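Painted the dining room red and now it looks blotchy, what did I do wrong?

Posted in Home and Garden > Walls, Floors and Ceilings
15th January
2 answers

Shanthi Chowdhury

Hello everyone, and I hope I've put this in the right place. I've been reading this site for years, mostly the bread threads, and this is the first time I've had to ask for something myself.

We moved to Bendevby last March, into a house that had been rented out for a long time, and every single room was the same tired cream. I promised myself I would do the dining room first, and do it in a proper deep red, like my aunt's dining room when I was small. She had a long table and a brass lamp, and the walls seemed to glow at night. I have wanted that room ever since.

So I bought two gallons of a red called Prarkmont, in a matte finish, from the paint counter at Ekpo. The man there was very kind and asked if I wanted a primer as well, and I said no, the walls were already painted and in decent shape. I suspect I'm going to regret typing that sentence. I filled the nail holes, sanded the patches, wiped everything down with a damp cloth, and did the edges one evening and the rolling the next day. The first coat was so awful (pink! streaky pink!) that I laughed. I did a second coat the following morning, and it was much better while it was wet. Then it dried, and I could see every place I'd stopped and started. There are darker patches where the roller went over twice, and lines running up and down, and a sort of border all the way around where I'd used the brush.

My husband says it looks like old leather and that people pay for that. I love him, but he isn't the one who sits facing it at dinner.

What I'd like to know is whether a third coat will fix this, or whether I need to go back and prime over the whole thing and start again. I have maybe a third of a gallon left. Also, is matte the wrong finish for a dining room? My sister-in-law says it will show every fingerprint, and she said it with some satisfaction.

Thank you for reading all that. I do go on.

Vangelis Fragkou

Shanthi, please don't be discouraged. Red is the hardest color there is to put on a wall, and I say that as someone who painted houses for a living until my knees gave out. Most people who try it for the first time end up right where you are.

The trouble with a strong red is that there is very little white in it. White pigment is what makes ordinary wall paint cover so well. A deep red gets mixed into a clear base, so each coat is a bit like a layer of stained glass, and whatever is underneath keeps shining through. Over cream you get pink first, and then you get a red that's thick in one place and thin in another, and your eye reads the thick places as dark and the thin places as bright. You did nothing foolish. The paint just wanted a gray primer under it and didn't get one. 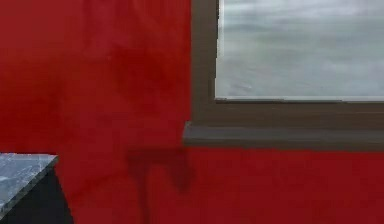
To answer what you asked, I would not go back to primer now. You already have two coats of color on there, and a gray coat on top would put you at the start again with three more to go. What you need is one more full coat, possibly two, put on a little differently. Look at how a red goes when it's uneven, like the one in the picture, with crimson in some parts and darker brick red in others, and faint streaks running up and down, and you'll understand why touching up the bad spots never works. The touch-up dries to a slightly different shade from what's beside it and you've added a blotch. It has to be a whole wall each time, corner to corner, with no stopping for the telephone.

Here's how I'd go about it. Let what you have dry for a good long while, longer than the can says. Red stays soft, and if you roll over it too early the new coat drags at the old one. I'd give it a couple of days with the window cracked, provided it isn't freezing where you are. Then go over the walls very lightly with fine sandpaper on a pole, just enough to knock down any ridges the roller left, and wipe off the dust.

Buy enough paint for the whole job before you open anything. A third of a gallon will get you partway along one wall and then you'll be standing there with a wet edge and no paint, which is a lonely feeling. Pour all of it, old and new, into one big bucket and stir it together. Two cans of the same red can be a hair different from each other, and you'd never notice on beige, but you'll notice on this.

Then get a better roller cover than you think you need. I always liked a half-inch nap for this sort of thing. Load it well and don't press. Most of the lines I used to see in other people's work came from squeezing the last drop out of a dry roller. Paint a section the width of your arms, floor to ceiling, and finish each section with long light strokes all in the same direction, then move along and overlap while it's still wet.

As for that border around the edges, do your brushwork one wall at a time and roll that same wall right away, getting the roller as close to the corner as you dare. If the brushed part has dried before the roller gets to it, you'll have a picture frame around every wall, and it sounds as if that's what happened to you overnight.

About the matte. Your sister-in-law isn't wrong, I'm afraid, it does mark. A dark matte wall will show a pale scuff if a chair back rubs it. But matte hides bumps, and a shinier paint will show you every patched nail hole the renters left behind. In a dining room I usually talked people into an eggshell, and if you have to buy more paint anyway you could change over now. Just don't mix the two finishes in the bucket. Do all of the last coat in one or the other.

One more thing and then I'll let you go. Wait to judge it until you've looked at it in the evening with your lamps on. I had a customer years ago who cried over her red hallway at noon and called me back after supper to say she loved it. Daylight coming in sideways along a wall is cruel to anybody's work, mine included.

Write back and tell us how it turns out. And if you have a picture of your aunt's room, I'd like to see that too.

Canari

Agree with most of that but I'd still prime. I did my den in a dark red and put on 5 coats over white before I gave up and bought the tinted gray stuff. One coat of gray, two of red, finished in a weekend. By the time you've paid for more red (it isn't cheap) the primer is the bargain. Ask them to tint it, they'll know what you mean.

Also tape off your ceiling. I thought I had a steady hand. I do not have a steady hand.

Shanthi Chowdhury

Oh, thank you both so much! I read Vangelis's answer aloud at breakfast and my husband has been sent out for a half-inch roller cover and a big bucket. I did do all the brushing the night before, every wall, so that explains my border perfectly, and I was so proud of it when I went to bed.

Canari, I'm going to try the one full coat first, and if I'm still unhappy I'll swallow my pride and go back to the kind man at Ekpo for the gray. I've decided on eggshell. I haven't told my sister-in-law yet.

I did stand in there last night with just the lamp on, and it was already much nicer than I'd been giving it credit for. I'll look for a photo of my aunt's room, there should be one in the box with the wedding pictures, though I think mostly it's of my uncle carving something.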